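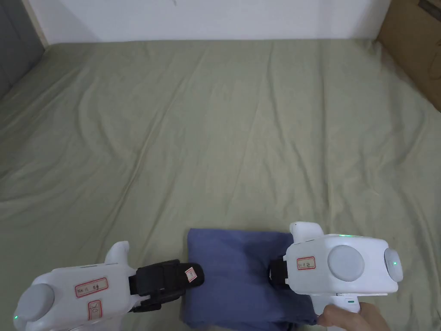 Grippers came first on Sunday, and we stuck with the hand-held comparison, Grevon pads against Dikason pads, before anybody got to talk budget. I took notes and also had opinions, so bear with me! We argued a good while over what makes a fair cloth test. I like the folded blue one on the green sheet, with a black jaw at each side, as the color difference makes it easy to see where the fabric ends (the sheet creases are another story). Agreed to keep that setup for both pad types.

Next, cameras. Farouk's quote came in higher than we hoped, so we're asking Clulent for 2 loaners and putting off buying until 2027.

Action items: I write up the cloth test, 100 folds per pad type. Controllers moved to next time, we ran out of evening.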